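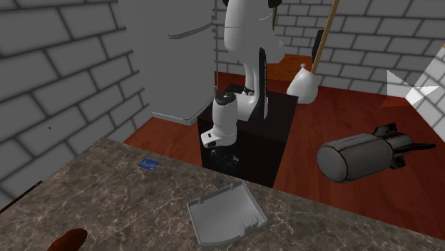 Card and tray on the marble counter, gripper still empty. Sim render.

July
by Elaine Sales
Last updated: Wednesday

Quick one, typing this while a batch exports. 305 demos recorded as of this morning. All in sim, all the same task, all by me or Lesia with the handheld controller. Card goes in the tray. That's the whole task. Pick up the blue card from the counter, put it in the gray tray, let go, back off.

I was so sure this would be a two day job.

The card is the trouble. It's flat on the counter and the fingers want something to close on. Come straight down and you just press on it. What works for me is coming in at an angle with one finger low at the long side, dragging it a little, then pinching once it tips. Ugly but it goes. Lesia does it differently, she pushes the card all the way to the tray and uses the tray wall to stand it up. Faster than mine. Also nothing like mine, which turned into a whole thing, see below.

Setup, for the people who asked last time. One arm on a black pedestal, on the far side of the counter from the viewpoint. White links, dark fingers. Hosoda is what we run the sim in, and it swaps the room around between episodes. Walls, floor, countertop, what's lying around. So some days I'm in a brick kitchen with a fridge and there's a plunger against the back wall and a gray bomb shape on the floor, and then reset, and it's a different room again. You stop seeing it after a while. The policy is supposed to stop seeing it too.

What gets saved per episode: joint positions, gripper open/close, the rendered views, a text line for the instruction, and a success flag that I don't trust. More on the flag in a sec.

OK so the two styles problem. Branislav trained on the first chunk, mine and Lesia's mixed together, and the arm did this awful dithering over the card. Start to drag, stop, start to push, stop. Sat there until timeout. His theory is it was averaging the two of us, and I beleive him because when he trained on just my episodes it at least committed to something. Wrong something a lot of the time! But it went for it.

Options were:

Pick one style and throw the rest out.
Keep both and label who did it.
Keep both and get a lot more data.

We went with the first. Lesia's style, because it's faster and she fails less. Which meant relearning it, on my own time, with her watching and saying "lower. lower. no, lower." My first evening of it was garbage, deleted the lot. By the end of the week I was okay. Not fast. Okay.

So of the 305, roughly 200 are keepers. The rest are my old drag-and-tip ones. Moved them to a side folder, didn't delete, Ryota wants them for something and I never throw out anything Ryota might want.

Success flag. It fires when the card center is inside the tray outline. From the top. Height wasn't checked. So a card balanced across the rim counted as a success, and so did one leaning half out on the wall with the fingers still touching it. Found this out by watching replays at lunch, eating a sandwich, and going wait. wait. Went back through everything by hand. New rule is card below the rim, gripper open, and everything still for a moment before it counts. Took an afternoon to fix the rule and much longer to relabel. Please check your flag before you record anything, is my advice, and then check it again after somebody "cleans up" the config.

Other stuff I wrote on the back of an envelope this week and want to get down before I lose the envelope:

- Pauses. I pause a lot before the grasp, to think. The policy learned to pause. We now trim the long ones but keep short ones, Branislav has a cutoff he likes. I'm also trying to plan the move before I hit record. Helps more than the trimming did.

- Recoveries are worth keeping. If the card slips and I get it again, that goes in. I used to redo those to get a clean take and that was dumb, the clean ones don't teach it what to do when the card slides off.

- Start pose. Had the arm starting in the same spot every time for the entire first chunk. Bad. Now it jitters.

- Tray angle too. I'd like more of the really crooked ones, most of what we have is only a bit turned.

- Small things near the tray. Sometimes there's something sitting right at the rim and I was steering wide around it without noticing. Lesia noticed. We agreed: go around if it's in the way, otherwise ignore it, no big swoops.

- My wrist hurts. Stop after 3 sets. I mean it this time.

Tomomi asked in an email why we don't script the thing, if it's sim and we know exactly where the card is. Fair question. We did try, the script is fine at driving the hand over to the card, and hopeless at the push-it-against-the-wall part, contact goes weird and the card shoots off across the counter. Somebody better at this could probaly write it. I can record a pile of demos in the time it takes me to debug one bad contact, so that's what I do. May revisit for the easy half of the motion, script the reach and then take over by hand. Haven't thought about what that seam would look like to the policy. Ryota says it'll see it. Ryota says that about everything.

Next up is the retrain on the cleaned set, tonight if the export ever ends. If the dithering's gone we move to the second task, same counter, taking the card back out of the tray, which I'm already dreading. The walls are low but there's still a corner to dig it out of.

Will post the numbers when I have them, good or bad. Export just died at the very end. Disk full. Going to go clear some space.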